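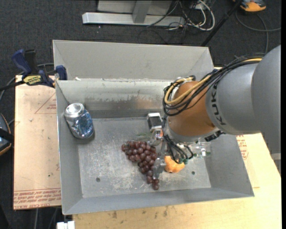 Grapes, a can and an orange item in the metal bin.

Basari Workshop, Marnodmont: we are looking for an assistant instrument maker

Our workshop builds and repairs nyckelharpas and small bowed instruments for players in many countries. We are a small team and we now search for one person to join us in the building room. The position is for four days per week, and it begins in February.

Your work

You will mostly prepare the parts before assembly: keys, tangents, pegs and bridges. After the first months you will also learn to fit the key boxes and to adjust the tangents, so that each note is in tune over the full range. Repairs arrive all through the year, and you will help with these too. Sometimes it is only a new string or a sticking key, and sometimes it is an open crack in the soundboard, which takes much patience.

We build three models. The Dulard is the smallest and is mostly ordered by beginners. The Kauppinen is our concert instrument and almost everything on it can be chosen by the customer, so you must be able to read an order sheet with great attention.

What we ask from you

You have at least 2 years of experience in instrument making, or you have finished a school in this trade. You can sharpen your own tools. You do not need to play the nyckelharpa, but you must be able to hear when a string is not in tune. English is the language of the workshop. Some French is useful for the telephone.

What we offer

A paid contract of one year, which can be made longer. Your own bench by the window, and use of the machines in the evening for your own instruments. We can help you to find a room in the village.

How to apply

Please send us a letter, a short list of your past work and photographs of one instrument or part that you made yourself. Write to Basari Workshop, Box 461, Marnodmont, with reference 3031. Letters must reach us by Sat 19 May. We invite the chosen persons for a trial day at the bench, and we pay the train.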